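From the Lellora newsletter

Pushing blocks about, and other forms of employment

When Benjamín Alarcón joined Lellora in October, his mother asked what he would be doing. He told her he would be working in machine learning. She has since been to visit, and now tells people that he moves toy blocks round a board for a living. Of the two descriptions, hers is the one we would put on the timesheet.

The block table is the least glamorous thing we own and takes up the best spot in the building, next to the radiator. The job is to gather examples. A person steers the arm with a hand controller, the arm pushes blocks, and everything is recorded along with a plain sentence saying what the person was trying to do. "Push the yellow hexagon over to the green star." "Separate the two blue ones." Later on, the learning system chews through all of it and tries to work out what pushing has to do with words.

We now have 3758 recordings we are willing to show it. Rogério Brito set the target at 3000 last summer, on the grounds that it was a round number, and has been gracious about being overtaken. A further 881 were thrown out. Mehrangiz Ebrahimi, who did the throwing, sorted them into folders as she went, and the fullest folder is called "sentence says left, person went right". She would like it known that all of us are in there, and that she has not ranked us.

The arm doesn't pick anything up. Visitors find this a let-down. The end of it is a plain grey tube with a rounded tip, and all it can do is nudge. Nudging is harder than it sounds. Push a cylinder slightly off centre and it wanders away in an arc of its own choosing. Push a star and it may well turn on the spot and stay where it was, which is the sort of thing people swear at, and we have had to switch off the sound recording.

Blocks are in four colours, two of each, and the sentences have to be written so that a stranger would know which one was meant. "The red one" won't do when there is a red cylinder and a red star on the same board. "The heart" caused a long argument over lunch, with half the table holding that the yellow thing is more of a lobed shape and the other half asking who on earth would say "lobed shape" to a robot. Both are now allowed. People out in the world won't agree either, so the system may as well get used to it early.

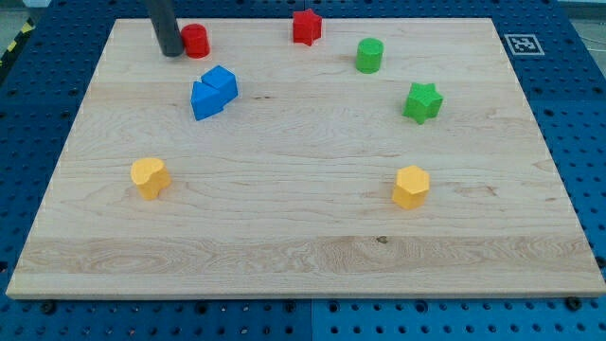
What we got wrong

For the first few weeks we tidied up between recordings. It seemed polite. Every run began with the blocks in a neat spread, and the system duly became quite good at tables that had been tidied by Parvaneh Abbasi. Shown a board where two blocks were touching, it pushed the pair of them along together and appeared to consider the matter closed.

These days each run starts from wherever the last one stopped. If the blue blocks have ended up jammed against each other, they stay jammed until a sentence tells somebody to part them. If a block is right at the back of the board, then that is where the next person finds it, and good luck to them. Recordings take longer and look worse. The results on the test sentences have gone up anyway, and Parvaneh has taken it well.

We also had a spell of everyone being too good. By December the regulars could send a block across the board in one clean push, so there was hardly anything showing what to do after a bad one. Rogério's answer was to bring in beginners. Kourosh Abbasi came down from accounts for two afternoons and gave us 150 recordings of a man losing his temper with a triangle. They are among the most useful we have. He overshoots, goes round the back, tries again from the other side and gets there, and the system needs to see every bit of that.

Coming up

Prullmont are lending us a second board for the spring, so that two people can record at once and blame each other's elbows. Mehrangiz is rewriting the guide to writing sentences, which currently runs to one page and a drawing.

We are still short of beginners. Sessions last an hour, biscuits are supplied, and no skill of any kind is wanted. Put your name on the sheet by the kettle, or tell Benjamín, who will be at the block table.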